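Let the Machine Have the Labels

Prutevthorpe, November 22, 2021

I have packed parcels for nine winters, and I am more excited about this one than any of the others. In September our packing room got its first real piece of automation, a labeling and sorting line called the Bretano, and I think it's wonderful!

Before it came, two of us spent half the shift typing addresses, printing stickers and walking boxes to the right cart. On our worst day we sent out 977 orders, and I went home seeing postal codes when I closed my eyes. Now the line reads the order, prints the label and sends the parcel down the correct chute -- and the people who used to do that are back at the tables, where we always needed them.

The wrapping is still ours. Small parcels, reused cardboard, plenty of tape.
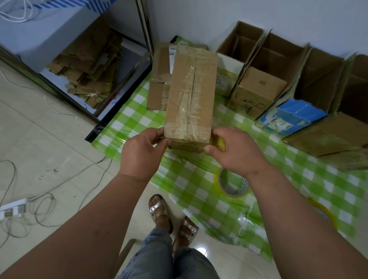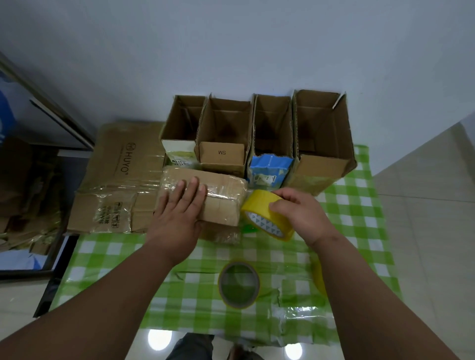
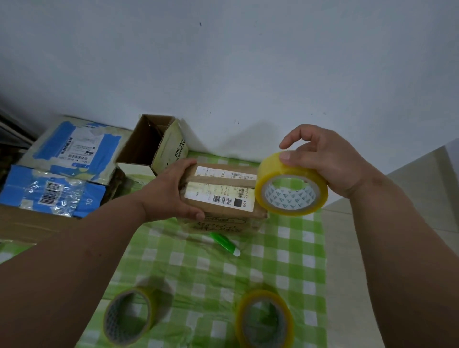

I know the worry, and I share some of it. Rosenthal, the warehouse across the river, put in a bigger system and let six people go. A machine can be bought to help a crew or to replace one, and the workers should be in the room when that gets decided. We were. We asked for no cuts for two years, in writing, and we got it. We also asked for training on the line, so now three packers can clear a jam without calling Firex and waiting until after lunch.

What I didn't expect was how the talk would change. When you aren't racing a printer you have time to show a new person how to fold a flap so it stays folded, or to argue (loudly, in our case) over how much tape is too much. My wrists feel better. I've started learning the stock software, too, on paid time, and I'm slow at it but I like it.

Next year they want to try a machine that cuts boxes to size. I've already asked to be on the test crew.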